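Small Jobs, Big Table: the workroom gallery

Hello and welcome back! If you're new, this is the page where I put the photos from our little upstairs workroom in Burnport, mostly of whatever is on the table, because the table is where everything happens.
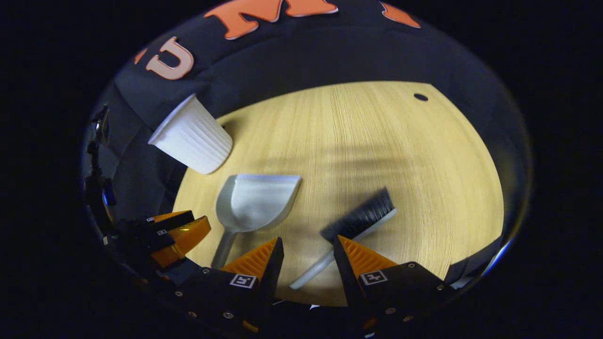

I should say a bit about how the room came to be. My friend Rizal Nair and I took it over last December, when the old Zondamo sewing supply people moved out, and we've been making stuff up here ever since. Paper lanterns, kids' costumes, seed packets, a very long banner that we had to hang out the window to look at properly (it was windy, we nearly lost it). It's one big room with five windows down one side and a sink that only likes running cold. We share it with whoever wants to come up and make a mess, and then we all clean up together, and I've gotten weirdly fond of that last part. So this gallery is about cleaning up as much as it is about making things!

The dustpan and brush

A light gray dustpan and a hand brush with a long white handle and black bristles. I love a brush with a long handle. The short ones make you scrape your knuckles along the table, and you always end up wearing half of what you swept. We used to have one giant push broom for the whole room and it was hopeless for tabletops, obviously, so people just shoved everything onto the floor and then swept the floor. Twice the work. Now the rule is table first, then chairs, then floor, and it has cut our closing-up time way down.

If you're doing glitter, please brush toward the middle of the table and never toward the edge. I'm begging you. We had a snowflake afternoon when somebody tipped out a tub by the windows and I was still finding it in my socks at Easter.

The white cup

There's always a cup. This one's white plastic with ridges down the sides, lying over on the table with the dustpan and brush. We go through a lot of cups up here, for water, for paste, for buttons, for pencils that have gotten too short for the pencil jar. Rizal bought a box of 52 when we opened and swore they'd last a year if everybody rinsed theirs. I'd say we're doing pretty well! The ones that have had glue in them stay glue cups forever. They live on the bottom shelf, and I write GLUE on them in marker so no one has an unpleasant surprise with their lemonade.

Ridged ones are easier to hold with painty hands, by the way. The smooth kind are cheaper, but we had two go over on the same watercolor and that was the end of the smooth kind.

The table

Pale wood, with a nice fine grain, and a little round hole near the far edge that everybody asks me about. It came from the Tshabalala furniture shop when they were clearing out their back room, and the hole was already in it. Kids drop beads through it. One grandpa stood a flag in it for a whole afternoon. I keep meaning to plug it with a bit of dowel and then I think, well, where would the flag go?

We don't put a cloth on the table anymore. Cloths hide crumbs and they slide, and then you've got to wash them. A bare top you can brush off, wipe down with a damp rag and be done with. For really sticky days I tape down brown paper, and we have a roll of that from Pirkden that is supposed to be 2,000 inches long. I haven't checked, but it's been going for months and I can still barely lift it.

The light

I'm a sucker for the soft diagonal shadows across the tabletop. They also happen to be great for cleaning, because light coming in low shows up every last bit of thread and eraser dust. My mother used to do her dusting by the window with her head practically on the sideboard and I thought she was nuts. Now I do exactly the same thing, squinting along the wood with the brush in my hand.

Coming up

More pictures as soon as I've sorted through them. I've got the shelves to do, and the drying line, and the big button sort, which was a whole thing (we think we had 2,000 of them, and Rizal wanted them in color order, and I just wanted my lunch). If you were up here for the button sort and took any photos yourself, please send them over!

We could also use a second dustpan for the floor, if you have one sitting around. Any color is fine. Leave it at the bottom of the stairs and ring the bell twice so I know to come down.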